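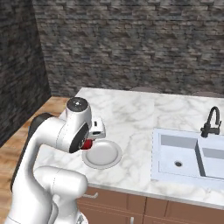 Marble worktop, rendered.

Print this page | E-mail this page

Search this notebook Search Go

2020-05-14

Stone finishing bench, oil and wax trials, continued.

Started with the offcuts that Jozef left by the wet saw. Washed them on Tuesday with plain water and a nylon brush, stood them on edge on battens since then. Weighed each one this morning and again after lunch. No change on any of them so I have called them dry and started.

Same stone throughout, the white with the grey vein that came in with the Skorow order in January. It is softer than the last lot. Jozef says it chips on the long edge if you push it through at the old feed, so he has slowed down and put tape along the cut line. The edges on this batch are clean apart from one corner, and I have turned that corner to the back.

Honed everything to the same finish before sealing. I went wrong on the first piece by skipping a grit, and the scratches only came up when I wet it and tipped it to the window. Took it back two steps and did it again. Note for next time: wipe down and look across the surface at a low angle between every grit, not just at the end.

Sealers on test:

A - Guvham water-based, two coats, 80 minutes between coats
B - Guvham solvent-based, one coat, wiped off after ten minutes
C - beeswax and turpentine paste, our own mix, rubbed in by hand
D - nothing, for comparison

B smells strongly and wants the roller door open. Mireille had to move her drawings to the other end of the building, so please warn her before using it again. A is easy to put on but dries with a slight drag mark if you go back over it. Thin coat, one direction, leave it alone.

Stain tests. Put down drops of lemon juice, red wine, olive oil, strong tea and vinegar on each piece, under a watch glass so they would not dry out. Wiped at 2 minutes, then a second set at 37 minutes. The odd figure is because the phone rang and I would sooner write down the real time than pretend it was half an hour.

Results so far:

Lemon and vinegar etched all four. You can feel it with a fingernail on D and see it on the rest as a dull ring. None of the sealers stops this and I don't think any of them claim to. We ought to say so plainly on the care sheet, as customers keep hearing "sealed" and thinking it covers acid. Yu-ting is rewriting the sheet and has asked for one photograph of a ring, taken close up with the light from the side.

Oil: went straight into D and left a dark patch. Faint on C. Nothing on A or B at the short time. At the long time there is a slight shadow on A, which may lift overnight. Will look again tomorrow.

Wine: pink on D, and pink at the edge of the drop on C. A and B wiped clean.

Tea: a surprise. It marked C worse than D. Perhaps the wax holds it at the surface, in which case it might come off with a bit of turps. Tried that on one spot and it was better but not gone. I would not send wax out on a kitchen job on this showing. It does have the nicest feel of the four and brings the grey vein up well, so it may still suit a shelf or a hearth.

Poultice: mixed whiting and water to a thick paste and laid it over the oil patch on D, with cling film on top and taped at the edges. Leaving it until it has dried through. Last time I lifted it early and had to start over.

Other things:

- The tin of 3 micron powder has a damp lid. I have moved it to the dry cupboard. Check it for lumps before putting it on a pad.
- Yazıcı rang about the sink cut-out templates. They want the front rail wider than we drew it. I agree with them, the rail is the weak point on this stone and it has to survive being carried up a stair. Maarten to redraw.
- Trimness have changed the backing on their pads and the new ones do not grip our holder properly. One came off at speed and went under the bench. Use up the old ones and I will ask for a swap.
- Jelle wants to know if a honed finish needs more sealer than a polished one. It drinks more on the first coat, yes. I have not measured how much. Could weigh the pot before and after on the next pair.

To do tomorrow: read the oil spots, lift the poultice if it has dried, photograph the ring for Yu-ting, cut two more pieces for a polished set.

Filed under: Workshop notes, Stone, Sealers and finishes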